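Minutes of the Domestic Chores Working Party, held at the Hondthorpe site in June. The meeting opened at 3 p.m.

Present: Anong Nuchit (Chair), Lertchai Suksawat, Rungnapa Thongsuk, Ketsara Onsri. Apologies: Thitima Sukprasert.

1. Minutes of the last meeting were agreed.
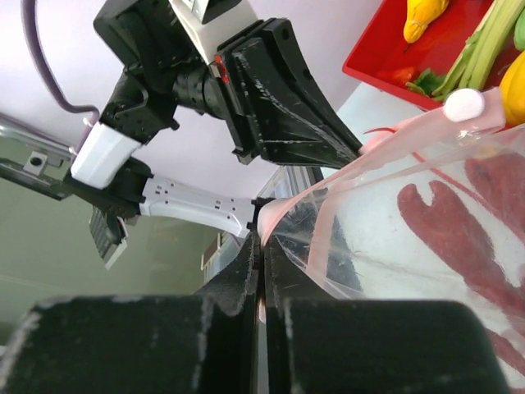

2. Bagging of produce. Mr Suksawat reported that soft packaging remained the hardest part of the packing work. Members noted that a zip-top bag creases wherever it is gripped, and that the pink seal has to be found among the folds. It was agreed that bags would stay on the list of chores for the Kullum trial.

3. Budget. A sum of 3000 was approved for spare parts. The quotation from Jernden was deferred.
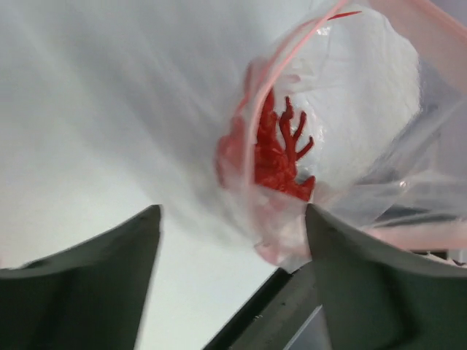
Kongkaew Household Automation Section

4. Readiness for shop-floor use. The Chair asked whether any chore could be handed over unattended. The meeting's view was that none could at present. Ms Thongsuk is to draft a paper on packing and shelf filling.
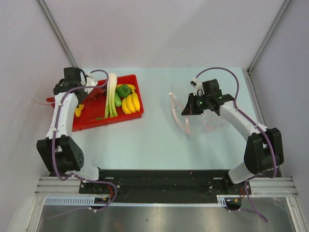 Ketsara Onsri said that a shop would judge the machines on a full shift, and asked that the paper give results over 100 attempts per chore. This was agreed.

5. Any other business. None.

Action: RT, item 4. LS, item 3.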